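Why Do Wet Dishes Dry All By Themselves?

Posted 2019-05-18 in Nindico Kids: Kitchen Science

I have a confession. I really don't like drying dishes! When I was a kid I used to hide in the bathroom when the towel came out. Then I learned that if you leave a wet plate alone long enough, the water just goes away. So where does it go?

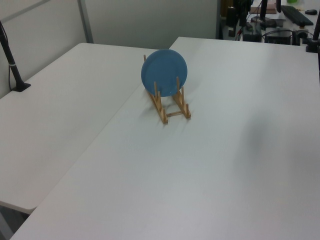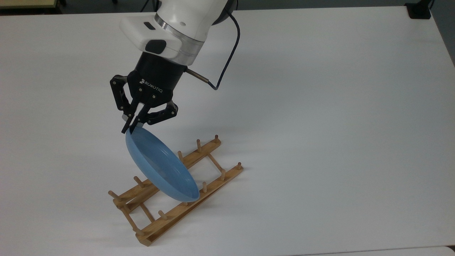

Water on the move

Water is made of teeny tiny bits called molecules, much too small to see. They never sit still. They wiggle and bump into each other all day long, and every so often one near the top gets bumped hard enough to fly off into the air. Whoosh! When that happens over and over, the drop shrinks until there's nothing left. Grown-ups call this evaporation (say it like this: ee-VAP-or-ay-shun).

The water hasn't disappeared, though. It's floating in the room as a gas called water vapor, and you're probably breathing some in right now.

What makes it go faster?

Heat helps a lot, because warm molecules wiggle more. Moving air helps too - that's why hair dries faster on a windy day. And spreading out helps most of all. A puddle has a big top, so lots of molecules can escape at once. A full glass has a small top, so they have to wait their turn. Stack your plates flat and the water gets trapped in between. Stand them up with gaps and a lot of it runs off, and the air can get at the rest.

Damp days are slow. I live in Pettigrew, where January is so foggy that my socks once took two days to dry. Yuck!

Try it yourself

Put 6 drops of water on a saucer and leave them alone. Put 6 more on another saucer and smear them out with your finger. Check both after 60 minutes. Which one has more water left? Then try it again with one saucer on a sunny windowsill and one in a cupboard, and draw what you find.

Next time: why do bubbles pop?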